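4.2 Wrist View and Frame Selection

The wrist camera is fixed to the hand, so both finger pads stay at the same place in every view while the rest of the workspace moves. This is useful for grasp alignment, but it ties image quality to arm speed. During fast transfers between containers, the exposure time is long enough to smear small objects into streaks, and their outlines can no longer be used to estimate pose.

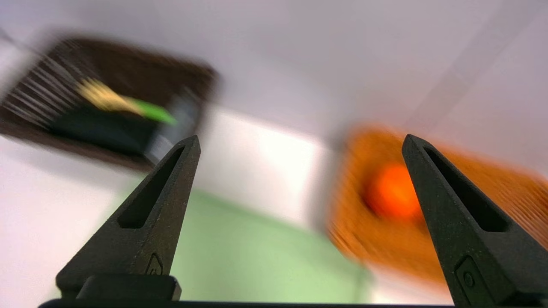
We therefore score each view for sharpness before it reaches the policy. The score is the variance of the Laplacian, computed only outside a fixed mask that covers the fingers. Without the mask, the fingers raise the score of every view, including those in which the background carries no usable edges. Views below the threshold are not deleted. They are passed to the policy with a validity flag set to zero, and the last valid view is kept in a buffer of 14 entries together with its joint readings.

The Goda baseline uses no such flag and treats all views alike. Shezi drops low-scoring views outright, which leaves gaps in the action sequence and forces the controller to hold its last command. We trained all three methods on the same demonstrations and ran each for 60 trials with the same start poses.

Most of the difference between methods appeared in the approach phase. When the arm slows down above a tray, the score recovers within a few control steps, and the flagged policy returns to live images. At this point small parts of the target matter, as a piece of food with a topping has several edges that do not belong to its outer contour. We compute the grasp axis from the outer contour alone and ignore inner edges. 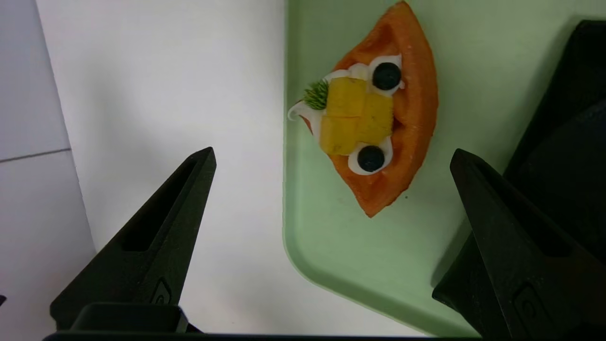
Figure 3. Wrist view of a papaya wedge with cream, blueberries and yellow cubes on a mint-green tray.

The contour step assumes that the target differs in color from the surface under it. Where the two are close, we fall back on the depth estimate described in Section 3.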